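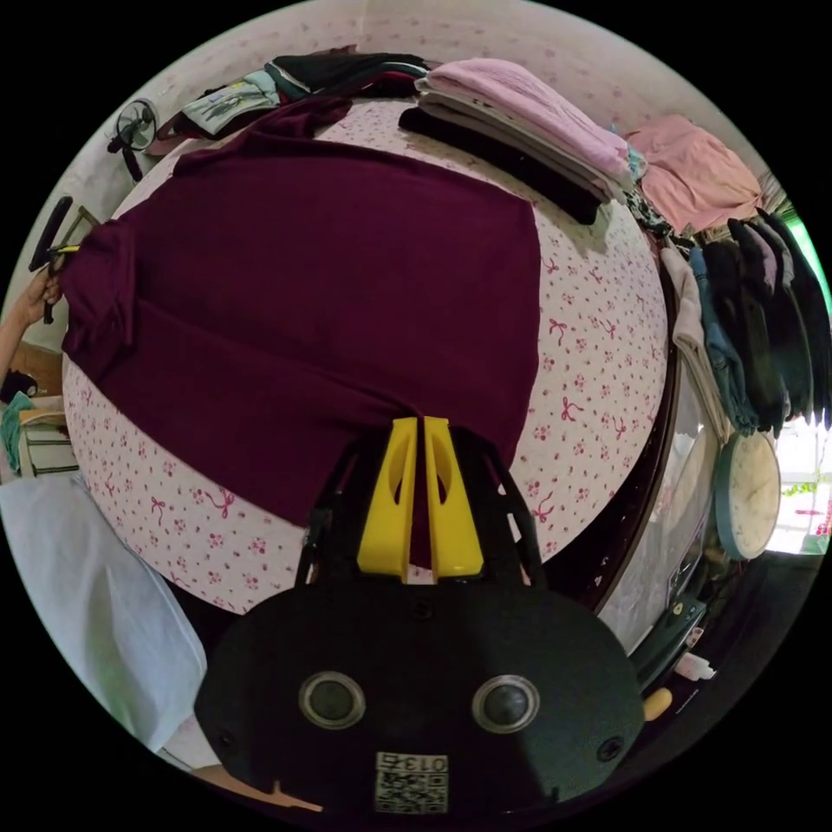

Moderator, Plalia Clothes Care list
(and occasional poster of long replies, sorry)

Subject: Re: folding long slippery things
List: Plalia Clothes Care
Sent: Monday, 9.40 pm

Hello all,

Quoting the question from the weekend so it doesn't get lost under the moth thread:

> I can do jumpers and T-shirts perfectly well but anything long
> and silky defeats me. I fold it on my knee, put it on the shelf
> and it has slithered off by teatime. Hangers are no good, the
> wardrobe in our Kennesaw Road flat is only deep enough for
> coats turned sideways. Do I roll? Do I give up and use a drawer?
> Also, what order do you all do the pile in?

Right, I have opinions on this! First of all, get off your knee and onto the bed. You want the whole length of the thing out flat, and a bed is the only surface in my place that comes near it. Leave a clean sheet on, pull it fairly tight, and push the finished piles up to the pillow end and along the side so the middle stays free. The maroon one is a good test piece, all smooth fabric and long sleeves, and if you can get that to behave you can fold anything.

Lay it front down and smooth from the middle outwards. If a ridge appears, don't press on it, you'll only get a crease – pick the cloth up at the nearest edge, give it a little tug and let it drop again. Then sleeves. I take them straight out first, cuffs and all, and only bring them in across the back once the body is lying properly. Fold the sides in, then up from the hem in thirds. Big folds, not lots of little ones. Little ones are what makes it slide.
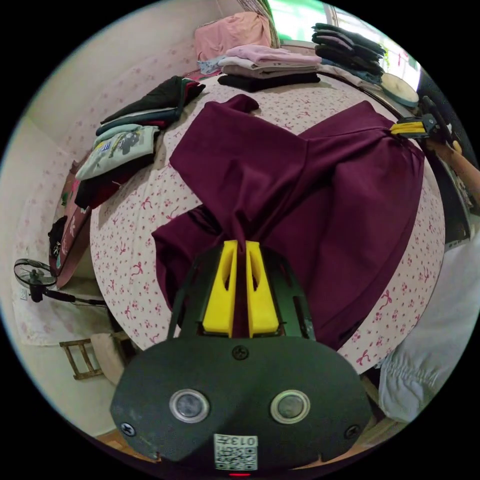
Sleeve out towards the pillow, body still to be straightened.

Second thing, the shelf. Slippery on slippery will always go, so put a cotton T-shirt between two silky things. I had a pile of dresses on a Batura shelf for the whole of October with T-shirts in between and it stayed put, and that shelf slopes. Rolling is fine for a suitcase but I find it leaves odd wavy lines, and I won't iron if I can possibly help it.

As for order, I do the T-shirts first to get my hand in, then the dark things as one tall stack, then the pale and pastel things in their own pile, and the long awkward ones last. Somebody on here (message 724 in the archive, if you have the patience) swears by doing the awkward ones first while you're still fresh. I tried it for a fortnight and just got cross earlier.

A basketful takes me roughly 25 minutes with the radio on. Two long dresses will eat up five of those by themselves.

Has anyone used the Eltano shelf dividers, the clip-on sort? I'm wondering whether they'd mark a painted shelf.

Back to the moths tomorrow.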